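**Keeping a new ash top pale beside an old honey-colored chest**

**planerbite** — 3 August 2020

I have a desk top in ash, sanded to 180, going next to an inherited pine chest that has aged to a strong honey color. The goal is for the top to stay pale and the chest to stay as it is. I have test boards with three finishes:

1. Bernurent hard oil, clear
2. Irneck waterborne, satin
3. Plain shellac, dewaxed

The oil board went noticeably yellow on the first coat. The Irneck board looks almost raw, a bit cold. Shellac is somewhere between. Which of these will look the same in ten years? The room faces south.

---

**slow_cure**

None of them. Ash darkens under any clear finish, and a south room will speed that up. What you control is how much the finish adds on top of the wood's own change. The waterborne adds very little. The oil will keep going amber for years, mostly in the first 6 months.

---

**lại_woodshop**

Disagree on the oil. I have an ash counter done in Bernurent and the shift was almost all in the first coat. After that it moved with the wood. What did you wipe the board with before coating? Mineral spirits show you the wet color, and if the wet color already looks too yellow then it's the grain you're seeing and the oil isn't at fault.

---

**planerbite**

Wiped with a dry cloth only. I'll try spirits on the back of the same board.

---

**slow_cure**

> After that it moved with the wood

You can't separate the two by eye. You need a coated piece and a bare piece off the same plank, both half covered with foil, in the same window. I did this starting in January with maple and the oiled piece moved further than the bare one. Maple isn't ash, granted.

---

**lại_woodshop**

Then it's a maple result. Foil also traps heat on a sunny sill, so use card and tape it at the ends only.

---

**grit1754**

Two points that haven't come up.

Raised grain: waterborne on ash needs a wet-and-sand step first. Damp rag, leave overnight, 220 by hand, then coat. If you skip it you'll sand through the first coat on the open grain and get pale streaks that look like a color problem.

Warming: if the waterborne looks cold, put one thin coat of dewaxed shellac under it. Blonde flakes, 1 lb cut. Orange flakes will take you straight to the color you're trying to avoid. Check that the can allows it as a sealer.

---

**planerbite**

Is there any point trying for a closer match? My partner thinks the two pieces will look like a mistake side by side. The chest stands hard against the end of the top.

---

**slow_cure**

I'd leave the gap wide. Near-misses look worse than a clear contrast — two browns a shade apart read as a failed match. Stain on ash goes blotchy less than pine does, but the open pores take more color and you get stripes.

---

**stistier_bench**

Agree with keeping the contrast. Similar pairing to yours, white walls:
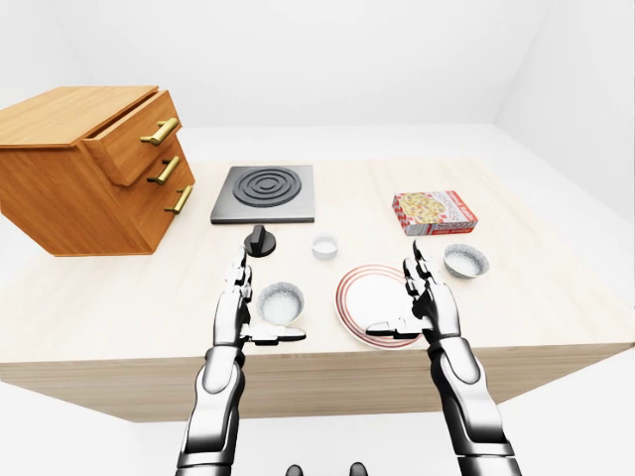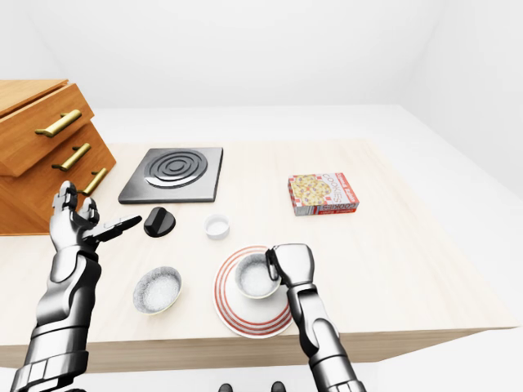
*Both renders: honey-colored drawers, pale wooden top.*

---

**lại_woodshop**

Fine as a color reference, but a render won't yellow. Test boards in the actual room.

---

**planerbite**

Going with blonde shellac under the Irneck. New board is coated, with a bare offcut next to it, card over half of each. The spirits test on the back came out lighter than the oil, so I'm dropping the oil for this one. The chest gets paste wax and nothing else.

---

**grit1754**

Let the waterborne sit up to 13 days before you put anything heavy on it. Felt pads, no rubber feet.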